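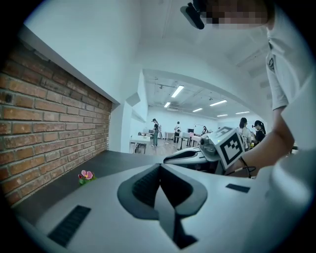 Flarken keeps an old desktop operating system running after its maker has stopped sending patches. It collects the last good updates, checks that they are what they claim to be, and installs them in an order that doesn't end in a blue screen. The system underneath is about as alive as a pink artificial flower on a gray countertop: the petals stay bright, and no watering will make it grow. If you can accept that, read on. If you want new features, buy a new computer and send us a postcard.

What's in the package

The archive holds 2,050 update records, a small installer called Revuro, and a text file of known problems that gets longer every time we fix one. Each record gives the update's number, its checksum, what it needs installed first, and a plain-English note on what it does. Some of the notes say "unclear." We read the original release notes too, and they were also unclear.

The update files themselves are not included. Revuro reads them from a folder you supply, because we like our lawyers unemployed.

Before you start

You need 9 GB of free disk space, an administrator account, and a full backup. A shortcut to your documents folder is not a backup. Turn off any antivirus program that was last updated when it still came on a disc.

Installing

1. Unpack the archive to a folder with no spaces in its name. Yes, still.

2. Run Revuro in check mode. It changes nothing and prints a list of what is missing.

3. Run it again in install mode. Expect seven restarts. The progress bar is decorative.
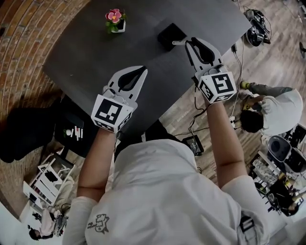
4. When the desktop comes back, open the log and search for the word "skipped." A skipped update is fine if the log names a newer one that replaces it.

Known problems

Printers made by Endico lose their paper settings after the third restart. Set them again at the end, and only at the end.

On machines with two language packs, Revuro reports its errors in the one you don't read.

The Takács build, an older fork still passed around on forums, uses the same file names with different checksums. Don't mix the two. Revuro will stop with error 11 if you do, and it won't be polite.

Status

Last full test run: 13 August 2022. The next batch of records is planned for December. Bug reports need the log attached; "it broke" has already been filed.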